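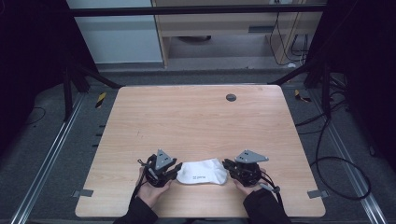

Falville Listening Club: July Meeting Minutes

Home | Minutes | Loaner List | Join | Contact

July, posted by Nadiia Kostiuk

Opened 7:10 pm, 20 members present, Vaughan Bolger in the chair. June minutes approved as read.

1. Headphone night

Great turnout for the open-back comparison! The Lytvynenko pair got the most votes for vocals and acoustic guitar, and several people asked to hear them again on the tube amp. The Miltia closed-backs were the surprise of the evening, with tight, quick bass and really comfortable pads. Vaughan found them a little sharp on cymbals; Nadiia didn't, and would happily listen to them all day.

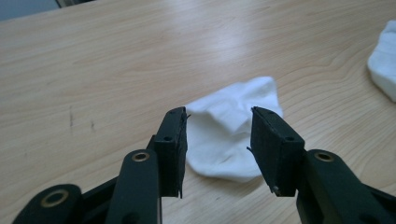

2. Loaner box

Budget of $200 agreed for two more sets of in-ears and spare tips in small and medium. Loans stay at 2 weeks. One portable player is still out from May, please bring it back!

3. Trip to Skonbridge

The hi-fi shop there will open its big listening room for us, which is wonderful news. We have it for about 4 hours, so bring your own tracks (lossless if you can) and keep to one song each on the first round. Vaughan to sort out rides. 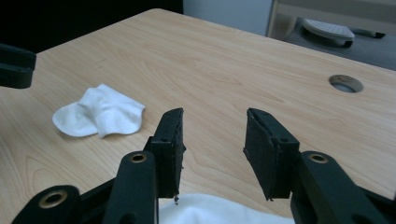

Tabletop with round hole, near the right side

4. Any other business

Request for a beginners' session on EQ. Lots of hands up for this one, and Nadiia will put together a playlist. Closed 8:45 pm.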